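Fri 1 June

Dye notebook, bench 2. Continues from the black page in March, which I have re-read and do not think much of.

Subject: why our blacks go brown. Prasska want an answer before they commit to a second season of printed tees, and Damián Beltrán has told them they will have one, which was generous of him as he is away and I am here.

Where we had got to

The short version of March is that we dyed a lot of cotton jersey black with the Akbari powder, washed it until we were sick of the smell, and concluded that it faded. Shahram Jafarzadeh wrote "also faded" next to my "faded" and we went to lunch. What we did not do was separate the two things that look like fading. One is dye leaving the cloth. The other is the surface of the cloth going fuzzy, so that it scatters light and looks grey while the dye is still sitting there perfectly happy. A customer does not care which. We have to, as the first is our fault and the second belongs to whoever spun the yarn.

Today's batch

Lot 427, same jersey, same scour. Split in two at the rinse. Half A had our normal rinse, meaning warm, warm, cold, and a look at the clock. Half B had hot rinses until the water ran clear, which took 13 of them and most of the morning. I had read that you can't rush this stage and had always assumed it applied to other people.

Wrung a white rag against each half afterwards. Half A left a blue-black smear you could have signed a cheque with. Half B left a faint grey. So a good deal of what we have been calling fading is loose dye we never washed off in the first place, and the customer has been finishing our rinse for us at home, presumably along with a pale towel or two.

The brown is a separate matter. The Akbari black is a mixture, as nearly all of them are: mostly navy, with an orange and a bit of red to pull it round to neutral. If the navy goes first you are left with rust. I spotted a drop of the dyebath on filter paper, let it creep outwards and got a handsome blue ring with a dirty orange middle. Taped in opposite. It has already stuck to the facing page.

Print and cloth

Prasska's other complaint is that the white lettering looks worse with age. I suspect it looks the same and the black around it has moved. White on black is an unforgiving pair, and any drift in the ground shows up at the edge of the letters first. Speckled or distressed prints hide it far better, having been designed to look old on the first day. Sensible people, whoever thought of that. It also makes them useless as test pieces, as I can't tell wear from artwork, so solid block letters only from now on, please.

One more point on looking at blacks. Lay them flat on something properly white and the brown shows at once. On the grey bench they all pass. I would like to know how many lots we have approved on the grey bench and I would also quite like not to know. Bedding does very well for it. 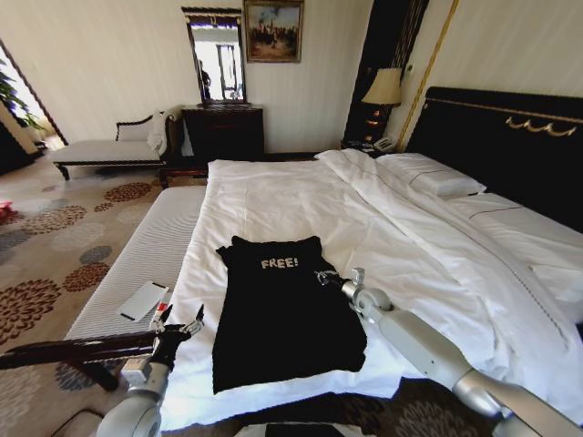
Rub tests

Dry rub: A and B both fine. Wet rub: A poor, B decent. Did each one twice and the second go agreed with the first, which made me suspicious, so I did A again with a fresh cloth. Still poor.

Godex machine is pulling to the left again. I have wedged it with a folded delivery note. Please do not tidy the delivery note away.

Tried logging the readings in the Zidata software as promised. It accepted 109 lines and then asked whether I wanted to save them, and both buttons said OK. The numbers are on paper in the blue folder.

Costs, briefly

Damián will ask. Hot rinsing adds 595 litres to a full production load at the present vat size. That is a lot of hot water to spend on a T-shirt. A soaping agent at the boil ought to bring the number of rinses down, and I want to try that before anyone shows the water figure to Prasska. Shahram thinks a fixing agent in the last bath would do it more cheaply. He may be right, though the last one we used shifted the shade to green and we spent a week pretending it was petrol blue.

To do

— Soaping trial on the remains of 427, at the boil, ten minutes.
— Ask Akbari what is in the black. They will say it is black.
— Light test: strips of A and B in the south window, half covered with card. Write the start date on the card this time.
— Shahram to look at both halves under the microscope for fuzz, before I have told him which is which.
— New filter paper. I have used the last of it on the ring, and then one more ring, as the first came out so nicely.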